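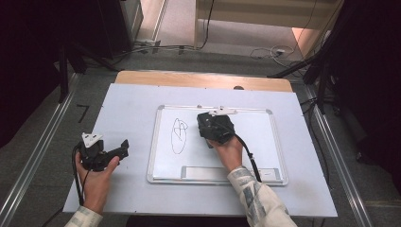

Both hands busy at the whiteboard.

How to get a family recipe out of someone's head and onto paper

My neighbour Aurora Rocha makes a meat-stuffed Easter bread, folar, the way they do it around Bragança, and for years her recipe went like this: flour, enough eggs, some oil, the meats, bake till done. I loved it and couldn't make it. Last November I finally asked if I could stand in her kitchen in Wodton and write it all down, and she said yes as long as I stayed out of the way (I did not stay out of the way).

I've done this with seven cooks now, mostly relatives and people who made the mistake of telling me their pastry was easy. This is how I go about it.

What you'll need

Digital kitchen scales, ones that go back to zero with something already on them
A notebook you don't mind getting egg on
A pencil (pens give up on greasy paper)
A few spare bowls
A tape measure
An oven thermometer if you can borrow one

Before the day

Ask the cook what they plan to make and buy the ingredients together if you can. I learned more in the flour aisle with Aurora than in my first hour at the bench. She walked straight past the bread flour I would have grabbed and picked up the plain one, and she pinched the chouriço through the packet before choosing a firm one.

Read a couple of published versions beforehand so you know the rough shape of the dish. I've got a lovely old 164-page paperback on northern Portuguese baking, published by Nosar, and it gave me enough to know which questions to ask. Leave the book at home, though! I once brought one along to my aunt's place and she spent the whole afternoon trying to do what the book said.

Step 1: Weigh the whole packet first

Put the full bag of flour on the scales and write down the number. Do the same with the oil bottle, the sugar and the butter. Now the cook can scoop and pour exactly as they always do, and at the end you weigh everything again and take one number from the other. It saves you leaping in with a bowl every time their hand moves.

Anything added in two goes (flour for the dough, then flour for the bench) needs weighing in between as well. I forget this every single time, so I now write BENCH FLOUR across the top of the page.

Step 2: Write down what they say, word for word

If they say the dough should feel like an earlobe, write earlobe. You can tidy it up later. Aurora told me the dough was ready when it "stopped asking for flour", and I have never found a better way of putting it.

Step 3: Ask about the wrong version

"How do you know when it's right?" tends to get a shrug. "What does it look like when it's gone wrong?" gets you ten minutes and a story about a christening. I found out that the oil has to be warm but never hot, that the ham goes in the middle layer so it doesn't dry out, and that her sister's folar is too yellow.

Step 4: Measure the tin

Length, width and depth, measured on the inside. A pan they call "the medium one" could be anything. Note which shelf it goes on, too, and whether the fan is running.

Step 5: Time things quietly

Write the clock time down the left margin whenever something changes: yeast in, kneading starts, bowl covered, oven on. Cooks are terrible at guessing rising times. Aurora swore it took an hour, and my margin said closer to two.

Step 6: Type it up that night

Your notes will make sense for one evening. After that you'll be staring at "more, but not like before" and wondering what on earth you meant. I put the ingredients in the order they're used, grams first and cups in brackets, and I keep the cook's own sayings inside the method where they belong.

Step 7: Make it alone, then hand it to someone else

Your first go will show up the gaps. Mine was missing salt, completely, because Aurora had put it in while I was hunting for my pencil. Once that's fixed, give the page to a friend who wasn't there. Deepika Kurian, who lives over in Petwood and had never eaten folar in her life, rang me halfway through to ask whether the meat should be cooked first. (It's cured, so no, but I hadn't said so anywhere.) That went into the next draft.

Take a loaf back to the cook at the end along with a printed copy. Aurora read mine at the table with her glasses on, ate a slice, and told me it needed another egg. I've added the egg.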